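Bring Back the Slow Episode

The best hour of television I watched in June had no murder in it, no reveal and no cliffhanger. It was the fourth episode of Osedik, and it was mostly two sisters clearing out a garage. I've seen it called filler in almost every review I've read. I think those reviewers are wrong, and I think the word itself has done a lot of damage.

Filler used to mean something specific. A network ordered 22 episodes, the writers had story for 15, and the rest got padded with clip shows and evil twins. Those episodes deserved the name. Streaming seasons now run eight hours or fewer, and people still use it for any scene where the plot doesn't move.

Look at what happened to Nomeo. The first season took its time. We knew how Okeke ran his shop, who owed him money and why he wouldn't speak to his brother. When he lost the shop in the finale, it hurt. The second season kept the same cast and cut everything between the big scenes. Okeke got arrested, released, shot and married in six episodes, and I couldn't have told you what he did on a normal Monday. 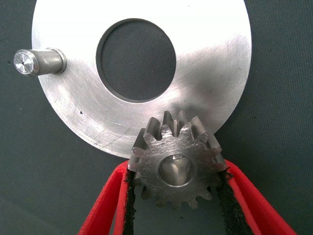
What the garage episode does

Gisela Wiegand wrote the Osedik episode, and she trusts the audience to sit still. The older sister wants to keep everything. The younger one has rented a dumpster. They argue over a lamp for four minutes, and by the end of it you know which of them stayed home with their mother.

None of that gets mentioned again until the last episode, when the younger sister has to decide whether to sign the papers. She doesn't explain herself. She doesn't need to, and the scene would fall apart if you had skipped the garage.

I don't want every show to be like this. Irarport is a chase from start to finish, and it would be worse with a day off in the middle. But a family drama needs some hours where people are just at home. If a writer has only eight to work with, I'd gladly give up one of the gunfights.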